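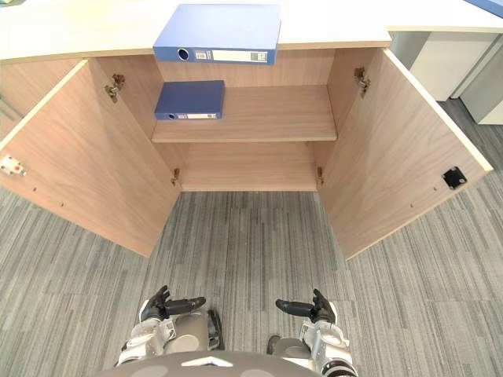 Cabinet with both doors open, Terillow leasing office

Hi Tharindu,

Here's where we are with the Terillow rentals this January. It's been a busy stretch (and a cold one!), but I'm feeling pretty good about it.

Units
We've got 12 apartments in the Scanlon building and almost all of them are rented. Two are still open, both on the top floor, and I've been showing them whenever anybody calls, evenings included. The one facing the street gets more interest. People love the big windows and then ask me about the bus noise, so I tell them the truth: you hear it until ten or so and then it quiets down.

Your grant money for the kitchens went to new counters and sinks in three units. The plumber had to come back on one because the drain didn't line up with the old pipe, and that ate up most of the cushion we had left. I'll send the receipts separately. 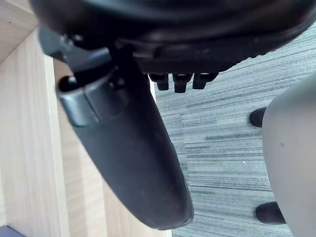 Tenants and renewals
Renewal letters went out early this time, and wow, what a difference! Folks had time to think it over and most wrote back with a yes. One family is moving to be closer to grandkids, so their two-bedroom on the ground floor will come up in spring. I'd like to hold it for the waiting list before we advertise.

We also switched rent payments over to Stureo. A few tenants still bring me checks and I'm fine with that for now. 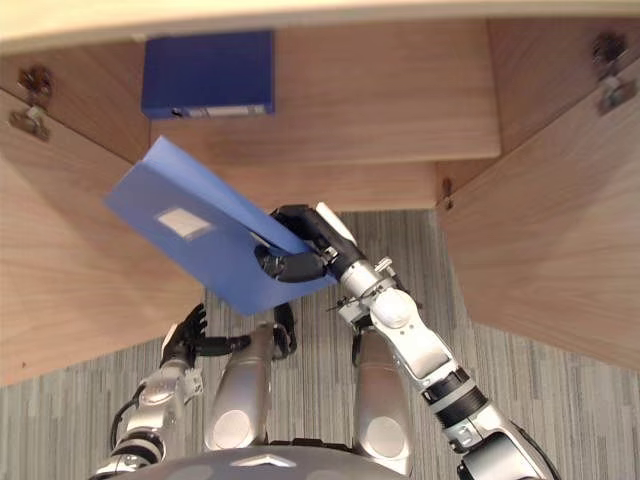
What's next
Skisico is coming to look at the boiler, and I want their quote in hand before we talk about next year's budget. After that it's hallway paint and the back steps. Could you let me know if the leftover paint money can go toward the steps?

Thanks, and call me anytime,
Bonifacio Montes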